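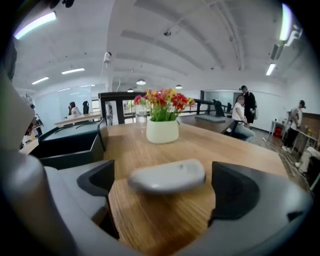

Landry 0.14 is tagged as of 2023-08-12. Most of the changes since June are in the wrist camera path, so these are my notes on that part.

The old pipeline undistorted every image before segmentation. With a lens this wide, the resampling smeared the outer third and threw away pixels at the corners. We now run the segmenter on the raw fisheye image and only unproject the mask centroid and contour points through the camera model. Tamás Bodnár wrote the new unprojection code. It takes a lookup table built at calibration, and the cost dropped from 14 ms to under one.

The fingers are masked with a static polygon per opening width, interpolated between 20 stored widths. This works until the thing to be picked is the same colour as the fingers. A grey mouse-like object between two grey fingers is the case I keep coming back to: the polygon is correct, but the segmenter joins the object to the finger shell wherever the gap gets narrow. Flowers in a pot at the far end of the same table segment without trouble.

Two changes helped. The mask is now dilated after segmentation instead of before, and the tracker rejects any region whose centroid moves with finger width over 30 consecutive images. Océane Lapointe suggested the second one. It misfires if the gripper closes while the arm is travelling, so the planner now sends a flag.

Still open: motion blur. I have 300 labelled images with blurred targets and the contour error on them is poor. Exposure is fixed in the Havetti driver and I would like it exposed as a parameter.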